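5. Checking a trained policy before you trust it

Read this section before you report a success rate from the two-hand table setup. The built-in score is generous, and the default settings make it more so.

5.1 What the score measures

The evaluator marks a trial as passed when the target item ends up inside the plate's outline in the head camera view. It does not know whether the item was placed, dropped or pushed there. A roll shoved over the rim by a knuckle passes.

Note: The Grulldale checkpoint was trained on 3412 demonstrations, all recorded at one table under one set of lights. Treat any number you get on that same table as a best case.

5.2 Running a check

1. Start both hands in the open pose. Wait for the status line to read READY for left and right.

2. Clear the plate. Leftover items confuse the outline test.

3. Lay out the items by hand. Do not use the printed layout cards, which match the training layouts too closely to tell you much.

4. Open the Trial panel and turn off "Retry on miss". It is on by default, and it counts a second or third attempt as a first one.

5. Set the trial count. The minimum of 2 is fine for finding a loose cable and useless for anything else.

6. Press Run and keep one hand near the stop button.

Caution: The fingers do not sense light contact. Keep your own fingers off the table until both hands have returned to the open pose.

5.3 Reading the log

Each trial writes one line with the item, the hand used and the result. Go through the failures first, then watch the recordings of the passes. Hye-jin Song did this for the Mullville runs and threw out 334 passes that were plainly lucky pushes.
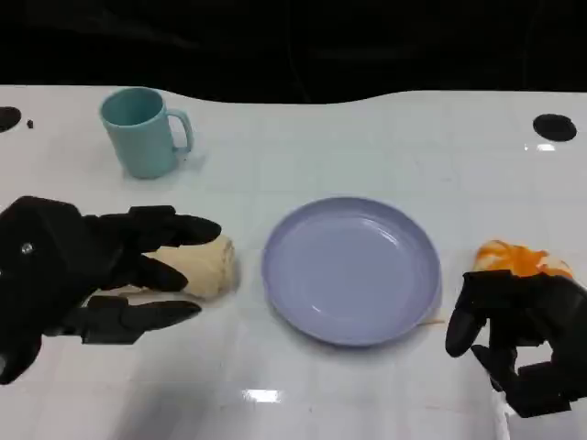
Record a grasp only if the item leaves the table and stays in the fingers until it is over the plate. Fingers closed near an item are not a grasp, whatever the log says. The grasp flag is computed from joint angles alone, so it can fire on empty air.

Check glare as well. A glossy tabletop throws bright patches that the item detector sometimes takes for an edge. Repeat the check with the overhead lights dimmed. If the score falls sharply, the policy has learned your lighting – report both numbers.

Note: The Derndale comparison in Appendix C used "Retry on miss" throughout. We have left the table in for reference, but do not set your results beside it.

5.4 Saving results

Save the log, the recordings and the settings file together. A score without its settings file can't be checked by anyone else.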